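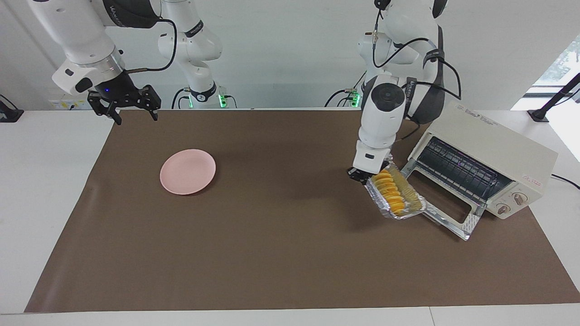 Orange slices and the toaster oven, two-arm station, Sasedar lab.

Call for participants: come and teach our robots to cook (a bit)

Hi there! I'm running a study on how people who have never touched a robot get on with teaching one, and I need 73 of you. If you can slide a tray into a toaster oven at home, you already know everything I'm hoping to learn from you.

A bit of background. Over the past year our group at Sasedar collected 3,000 demonstrations of kitchen jobs on a pair of robot arms, all of them steered by people in the lab. We trained our model, which we call Vuvar, first on the whole lot and then on a hand-picked set of 1,000. The smaller set did better on the tray tasks! My hunch is that the smoother, slower demonstrations are doing most of the work, and that lab people (me very much included) have picked up some odd habits at the controls. So now I want to see what newcomers do with the same jobs.

What you'd be doing: you sit at the controls and move both arms yourself, one with each hand. There's a short practice first, then you work through 8 kitchen tasks at your own pace. Trays are the tricky ones – foil bends when you grip it by a corner, and the oven door doesn't leave you heaps of room. Drop things, spill things, start again. I keep the messy attempts too, and they're useful to me. At the end we have a chat about which bits felt natural and which drove you up the wall.

Who I'm after: anyone 18 or over who can use both hands comfortably and sit for a couple of hours with breaks. Left-handers are very welcome, we're short on them. If you've driven a robot arm before, sorry, I can't take you for this one, but please pass it on to a neighbour or a mate.

Sessions are at our Nisbet building and run until December. You'll get a Trornier gift card for your time, and it's yours even if you decide to stop partway through. We record the arm movements and video of the table, and your name is kept separate from all of it.

To put your hand up, fill in the form at the Nisbet front desk or ring and ask for the kitchen study. Tell me which times of day suit you, and whether you have any food allergies – we use real fruit and bread.

Posted September 6, 2022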